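Bedside steps, bedding and storage: your questions answered

Teludholm bedroom range, Westlow showroom and online

What is the bedside step made from?
Pine boards, left unfinished. Expect knots, visible grain and narrow gaps between the planks. No two steps match exactly, and we can't pick boards to order.

Can I paint or oil it?
Yes. Sand it lightly first, wipe off the dust and give it two thin coats of whatever you use. Leave it overnight before anyone stands on it. Bare pine marks easily and will go yellower over a year or two, so if you want it to stay pale, use a clear matt varnish.

Where should it go?
Against the bed, on a flat floor, with the lower tier facing the way you get in and out. Push it up close so a foot can't slip into a gap.
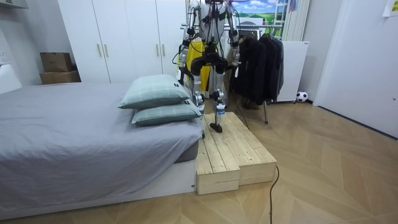

If your floor is tiled or laminate, add the felt pads supplied in the bag with the instructions. On carpet you can leave them off. Check every few weeks that the step hasn't crept away from the bed, particularly if children use it.

Does it need assembling?
The two tiers arrive as separate blocks with 11 screws and a hex key. Allow three quarters of an hour. Tighten everything again after the first month.

Can I order the lower tier on its own?
Yes, ask for the Sisent single. It's 600 mm long and takes the same felt pads. You can add the upper tier later.

Which bedding goes with a white base?
Most people choose grey or white. Our Sandoval pillowcases are a pale green with a fine check and come in pairs. Wash them at 40 with similar colours, and iron them slightly damp if you want them flat. 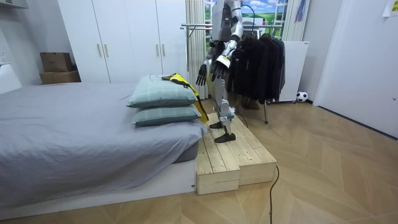

Where do spare pillows go in the daytime?
Stack them on the bed, or put them on a high shelf in the wardrobe. Don't leave them on the step, however handy it looks.

How do I keep a grey cover looking smooth?
Shake it out from the foot of the bed and pull the corners down last. A few creases are normal with cotton.
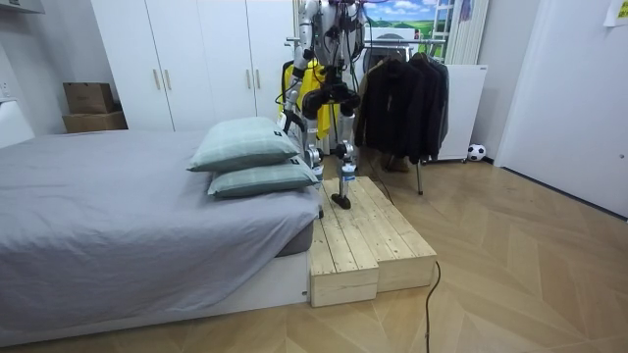 Pine step in two blocks, with grey bedding and checked pillows.

What should I do with clothes that end up on the bed?
Hang them up before you make it. Long items, and anything that creases, should go on a hanger straight away. Give bright colours their own end of the rail until they've been washed a few times.

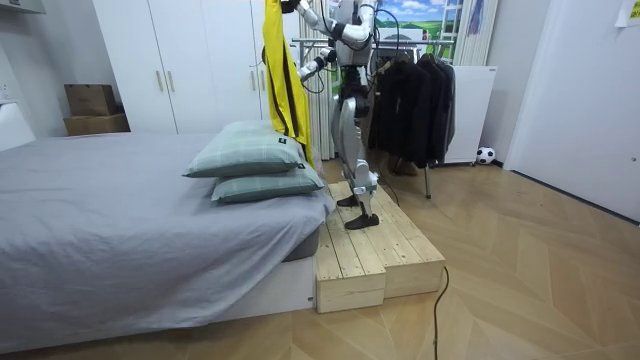

Keep heavy coats away from thin tops, which lose their shape when they're squashed. If the wardrobe is full, box up last season's things and label the side of the box as well as the lid.

Can I return a step I've painted?
No. Unpainted steps can come back within 3 weeks. Quote code 396 on the form.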